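Wadthorpe Kitchen Corner: Our Gallery

Welcome to the gallery page for our little kitchen corner at Wadthorpe, which many of you have asked about since we mentioned it in the February newsletter. We have been slowly putting the room together over the winter, a bit at a time and usually on a Tuesday, and it has reached the stage where we thought you might like a look at how it is coming along. Please don't expect a show kitchen! It is a plain, bright, friendly sort of room, and we are very fond of it.

The budget was 400 pounds for everything apart from the fridge, and we kept to it by a whisker, mostly by being patient and by making good use of the Clemano clearance list. If you are planning something similar at home or in a shared building, I hope a few of these notes will save you some head-scratching.

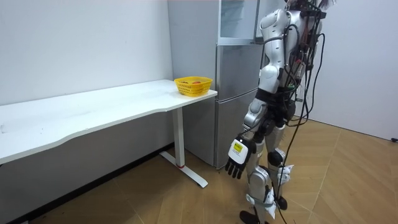

Words by the Gallery Editor, Wadthorpe Rooms

The long white desk and the tall silver-grey fridge, with the yellow basket at the end of the desk. I do love that basket. It has a woven sort of pattern to its sides, and it brings a good dollop of sunshine to a corner that is otherwise all white and grey, with a few bits of red and orange peeping over the rim for good measure.

A word about the desk, as it gets more questions than anything else in the room. We went round and round on whether to have a proper worktop fitted, and I had a whole folder of quotes and samples by Christmas (the Fiore range was my favourite, and far beyond us). In the end a desk did the job for a good deal less, and the gentle curve along its front edge is kind to hips when you are bustling past with a tray. The white metal leg at the fridge end has a T-shaped foot, and I find it easy enough to get a broom round.

If you are measuring up for one yourself, do measure the wall twice, and then measure the doorway you mean to bring it through. I'm afraid we only remembered the second part on delivery day, with the van already waiting outside, and there was a fair amount of turning and tilting and going back down the steps before we had it in. Room 6 is very sweetly placed for the kettle and the back door, but it is not blessed with a wide entrance.

The fridge has a brushed finish, and we chose that after a long evening of comparing leaflets over a pot of tea. I wipe it down with a barely damp cloth and then go over it again with a dry one, always in the same direction, and that seems to keep it looking smart from one week to the next. The Irker cloths from the hardware shop are the ones I like best for this, and a pack of 8 has lasted me the whole winter.

Still on the list are a hook for the tea towels, a better bin, and a decision about the wall behind the desk. Half of us would like a splash of colour there and the other half would like it left white, so for the time being it is staying as it is, and the yellow basket is doing all the cheerful work by itself.

If you would like to suggest a paint colour, or you have a spare set of mixing bowls looking for a good home, do leave a note in pigeonhole 508 by the front door. We'll add more to the gallery as the room fills up.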